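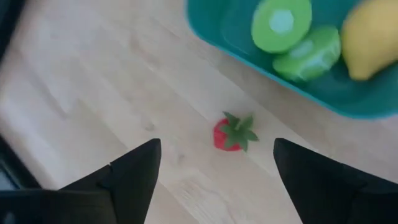 rendik_shop
Two arm build in the garage, extrusion cage over a butcher block top. Picking toy fruit into a tray. Strawberry is the worst, fingers close and it rolls. Grip force at 34 now. Ideas?

Loan Tiêu
lower the force, 22 max. its a soft toy

dandell39
Disagree. Force is fine, your approach angle is off. Come in flatter – and slow down the last bit.

rendik_shop
Tried 22, dropped the lemon. Will try slower tonigth.

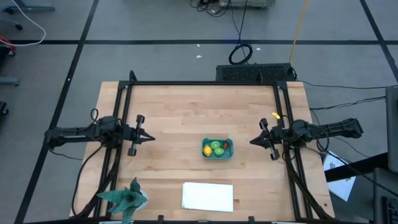

Also rerouting cable on both arms, loops keep snagging at the wrist.

Loan Tiêu
still say force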